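April
By the sorting cell project group, Workplace Studies, second year

What the Arm Does and What the People Do: Our Placement at Inton

When our group first asked to spend part of the spring term at Inton, we pictured long lines of machines and a few people watching them from behind glass. The site in Abu Hammour is nothing like that. It's a friendly, rather crowded building where people bring in their own cushions and argue over the radio, and the automation has moved in among all of this a little at a time. We want to thank everybody on the floor for putting up with our questions (there were a great many of them!) and for letting us eat lunch at the long table.

Inton packs small parts into kits for other companies. Until last year every kit was sorted by hand, and a full shift at the sorting bench meant picking up and putting down the same small pieces for hours. The firm then began a project called Drultine, which is meant to hand the plainest part of the sorting to robot arms and leave the checking, fixing and packing to people. Our report follows the trial bench, where new sorting routines are tried on toy blocks before they go anywhere near a customer's parts.

We spent most of our time beside this bench, and we grew quite fond of it. The blocks come in simple shapes and strong colors, and the operators like them because a mix-up is easy to spot from a chair. A cluster is the hard case. A star lying by itself near the corner of the board gives the arm plenty of room to come down, but a heart with a cube, a triangle and two cylinders pressed up against it is another matter, and a good part of every afternoon went into talking over which piece ought to be moved first.
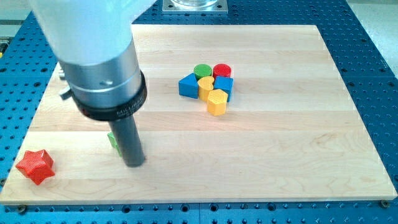

Photo: project group, trial bench, Inton

We kept a tally for one week, with the operators' permission, of how often a person had to step in. Out of 397 attempts at the bench, 70 needed somebody to pause the arm, and 30 of those pauses were for pieces sitting too close together. The rest were a mixture of things, including a few where the operator simply wasn't happy with how it looked and stopped to check. We think those pauses deserve as much respect as the others, even though the shift sheet has no box for them.

What has changed for the people is harder to put in a table. Several operators told us that their wrists and shoulders feel better at the end of the day, and they were very glad of it. The same operators said they miss the talk that used to go on over the hand-sorting bench, when 2 people sat facing each other and the work more or less did itself. Watching the arm takes your eyes and a fair bit of your patience, and it's difficult to chat at the same time. One person said she goes home less sore and more tired, and we have thought about that a lot while writing this up.

Training is the other big change. New operators learn at the sister site in Urutside before they join the trial bench, and those we spoke with enjoyed it but wished it had come earlier. Some of the older hands had picked up the controls by standing next to a coworker, and they would still like a proper course of their own. We would suggest offering it to them during paid hours, and adding a space on the shift sheet where operators can write why they stopped the arm, in their own words.

Our tally covers only one week and one bench, so we would be happy to see next year's group carry it on through a busier season.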